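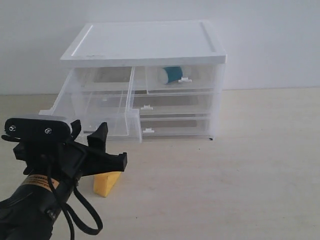
How do you keep the deep drawer from dragging on these small plastic organizers?

Posted by gelton_desk

I have one of those tabletop drawer units with a white top and frosted clear drawers. It has one tall drawer on one side and three shallow ones stacked on the other. The shallow ones run fine. The tall one drags once it's partway out, and if I pull harder the whole unit comes forward on the table. It's mostly empty at the moment. I keep a roll in one of the shallow drawers and that's it. I paid 849 for it at the Punelach store and would like to keep it if I can. Has anyone fixed this without gluing it down?

mapleshelf

Take the tall drawer all the way out and look at the bottom edges. Mine had a thin ridge of leftover plastic along one side. I shaved it off with a craft knife, wiped the inside of the unit and rubbed a plain white candle on the two runners. It has been fine since August.

Check that the table is level too. If the body twists even a little, the big drawer is the first to bind.

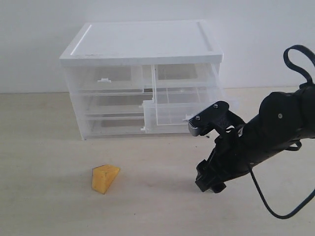 For the sliding, put four small rubber feet under the corners. Kaltix sells a sheet of 28 and you'll have plenty left over. Clean the underside with rubbing alcohol first and let it dry. Pull the drawer from the middle of the front — if you tug on one corner it goes in crooked and rubs on the divider wall.

Put the heavy stuff in the tall drawer toward the back. Tape rolls, batteries, whatever you have. An empty unit weighs next to nothing and will follow your hand.

old_hinge

Had the same trouble, returned mine. Got one from Krajčí for 1,302 with metal runners and it doesn't stick. Costs more, obviously. Don't use cooking oil on the plastic, it gets gummy.

gelton_desk

There was a ridge on the left side. I'll try the candle tonight and order the feet.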